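Movent packing floor, February team meeting
Notes taken by Fiona Galbraith

1. Picking arms
The second arm is now on the day shift and everyone wanted to talk about it, so we let this item run long! Bench 3 got through 2135 bottles last week with Inga, the new scheduling screen, feeding it orders. Best week yet for that bench. The night crew asked for the same setup and we all liked the idea.

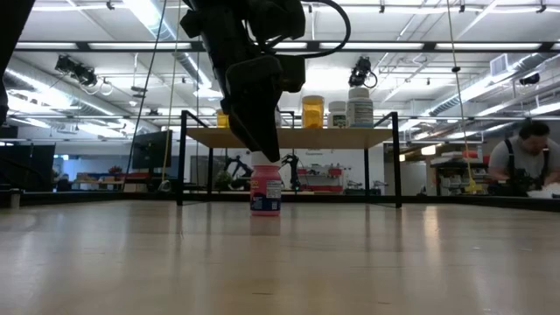 Gripper over a pink bottle at the pick table.

2. What changes for us
Less reaching and twisting, which several people said they can feel in their shoulders by the end of the day (in a good way). More time goes to checking labels and sorting out odd orders. Two packers are learning to teach the arm new bottle shapes and would love company. Training is 40 minutes, on the clock, sign up with Fiona.

Question from the floor: do hours change? No. Shifts and pay grades stay as they are through the spring, and we agreed to bring it back before anything moves.

Drevo caps still slip sometimes. Zavus is sending softer finger pads to try.

3. Break times
The arm doesn't take lunch but we do. Benches pause together at noon, as before. Agreed by everyone, loudly.

Actions
Fiona: post the training sheet by the time clock.
Day shift: keep writing down every slipped cap, with the bottle size.
Night crew: pick a bench for the next setup.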